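Tuesday, Dreltetard bench – 4 min read

Still not sold on the sim kitchen. Hauwa Abubakar wants the arm at home trained on it before we cut any more brackets, and her case is that counter clutter is counter clutter. My case is that a rendered counter is too kind. Loaded the scene again this morning and left the physics at default.
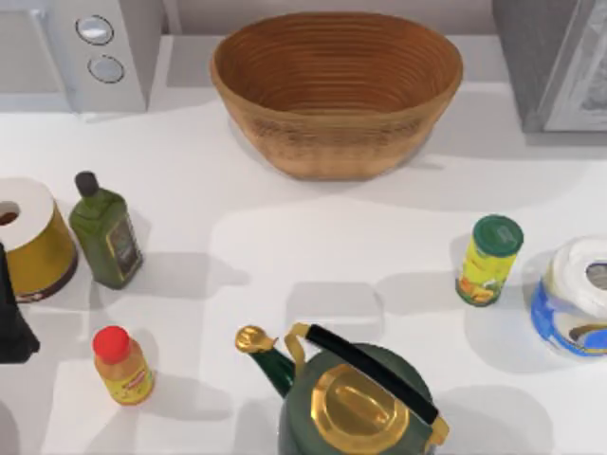 Ran 3000 grasp attempts overnight on the Predlow planner and the success number looks great, so I don't trust it. The kettle worries me most. An arched handle over a gold lid is a nasty target, and the planner treats it like a plain bar. The olive oil bottle is glass, and I doubt the friction value means anything. I'd want to see it slip at least once.

Hauwa says the shadows are good enough for the Ko detector. Maybe. Gray patches on white have fooled it before, on my own table.

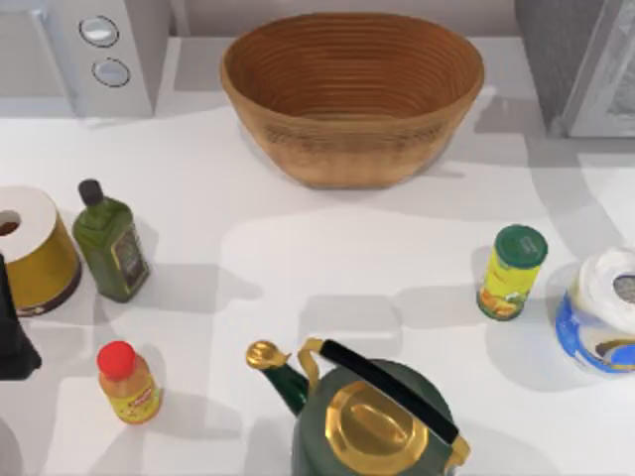
Second complaint: the Uvevine wrist. We have 16 servos in the drawer and I would bet on very few of them matching the torque curve in the model. Bench test before anyone quotes a success rate at me.

To do:
– weigh a real kettle, full and empty
– redo the friction for glass
– rerun with over 4000 attempts, noise on
– print the new finger pads, softer this time

Hauwa has the calipers.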